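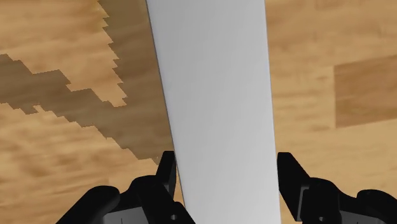

Figure 4. Simulated wrist view used in the planning trials: a flat gray panel between the two gripper fingers, over a wood-grain surface.

4. Equipment Planning

4.1 What had to be bought

The budget for the Joltier project covered one work cell and no spare arm. Before any order was placed, we needed to know three things: how wide a gripper the panel tasks required, whether a wrist camera alone would be enough, and how much computing we could put off until the second year. We used simulation to settle the first two. The third was settled by price.

The original equipment list was drawn up in March from supplier catalogs. It included a parallel gripper from Ladell, a larger adaptive gripper from Rolura, two fixed cameras, one wrist camera, a force sensor and a workstation. At list price the total went over our limit by 3792 dollars before shipping. Dropping either gripper would have closed the gap, but we did not want to pick one on catalog figures alone. Stated stroke says little about how much clearance is left once a long part arrives at an angle.

4.2 Trials before purchase

We modeled both grippers and ran the same set of 108 panel placements with each. A placement counted as usable if the fingers reached opposite sides of the panel without the arm having to back off and try again. One placement was removed after we found that its starting pose put the panel partly inside the table, which left 107 for comparison.

Both grippers handled the narrow panels. The differences showed up with the wide ones, where the smaller gripper had almost no room for error in the approach. The adaptive gripper cost more but made a second set of fingers unnecessary, and the fingers had been a separate line on the list. With that line removed, the two options came within a few hundred dollars of each other.

The wrist view also affected the camera order. In views like Figure 4, both fingertips can be seen beside the panel, but neither end of the panel is in view. The wrist camera can therefore help with closing the fingers, while the position of the panel along its length has to come from somewhere else. We kept one fixed camera for this and dropped the second. Shadows with jagged edges, such as the one on the left side of the figure, were left in the test images. We did not use them to judge how the real cameras would cope with workshop lighting, and the budget keeps a small amount for lamps.

4.3 Final order and timing

The final order was one adaptive gripper, one wrist camera, one fixed camera and the workstation. The force sensor was moved to the second year. Hawthorne, the integrator, quoted a lead time of 30 working days for the gripper and its mounting plate, and we planned the first physical trials for June on that basis. The arm was already in the lab and needed only a new cable.

We set aside more for installation than the first list had allowed. The early version treated mounting, wiring and safety checks as staff time with no cost attached, and that understated what the cell would take from the project. Replacement finger pads are charged to supplies and are not part of the equipment total.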